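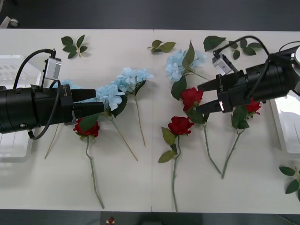 4.3 Setting up two-arm stem picking

Complete section 4.2 (camera calibration) for both arms before you start. The steps below apply to Gralidura 2 and later.

1. Start the Harach controller and wait until both arms report READY.

2. In the Estent planner, open Workspace > Shared Zone. Place the divider on the seam between the two table panels.

3. Set Handover Margin to 300 mm. Only one arm at a time may plan a path inside this margin.

4. Load the object set roses_hydrangeas. Leaves are a separate class. Set loose sprigs to Ignore, or the planner will queue them as picks.

5. Set Grasp Point to Stem, Below Bloom. Where a leaf overlaps a bloom, the detector may return two partial masks. Turn on Merge Masks and run detection again.

6. Under Stem Conflict, select Upper First. This setting controls the pick order when two stems converge or cross.

7. Move each arm to its hover pose and check the fingertips against the overlay. Adjust Tool Offset if they do not line up.

8. Set Close Force to 400 and click Run Single.

CAUTION: The wrist camera cable is not part of the collision model. Limit wrist rotation to 343 degrees and check the cable loop at both ends of travel.

NOTE: Bright reflections from white containers can raise error E-DEPTH. Mask the container area in Costache Viewer, then save the mask with the workspace file.

Section revised 12/28/25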